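Hard Water and the Rental Kitchen

Ankit Mittal has serviced water softeners for 15 years, first at Wimell and now at Feltik, where he trains new technicians. Most of the calls he takes concern scale: on taps, in kettles, inside heating elements.

"People describe it as dirt," he says. "It is calcium carbonate. Soap does very little to it. A weak acid dissolves it."

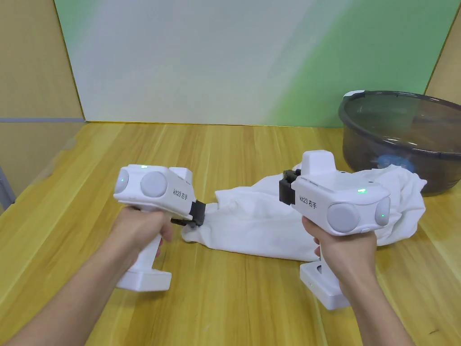

He starts every visit with a titration test. A reading above 200 milligrams per liter puts the supply in the very hard range, and he then checks the heater before quoting for anything. Scale forms faster as the temperature rises, and he sets most domestic tanks to 60 degrees Celsius, no higher than local rules require.

"The heater is where the money goes. A stained glass is an annoyance. An element buried in scale takes longer to heat the same tank."
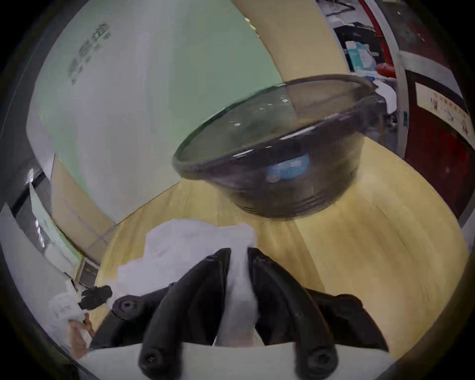
Mittal is cautious about softened water in dishwashers with their own softener. Running both can leave glassware etched, and etching is permanent. His test is simple: wipe the cloudy area with white vinegar. If the haze clears, it was scale. If it stays, the surface is damaged.

On sizing, he multiplies daily use by hardness and allows for regeneration once a week. Oversized units regenerate too seldom, and the resin bed can foul.

"I have removed units rated for a hotel from two-bedroom apartments," he says. 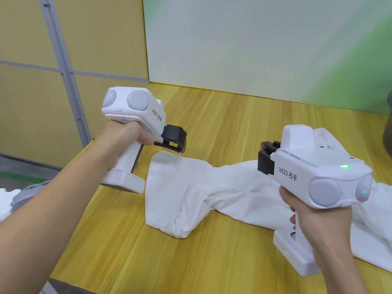 Salt and Maintenance

Mittal recommends tablet salt and a brine tank kept at least one third full. He checks for salt bridges each March with a broom handle.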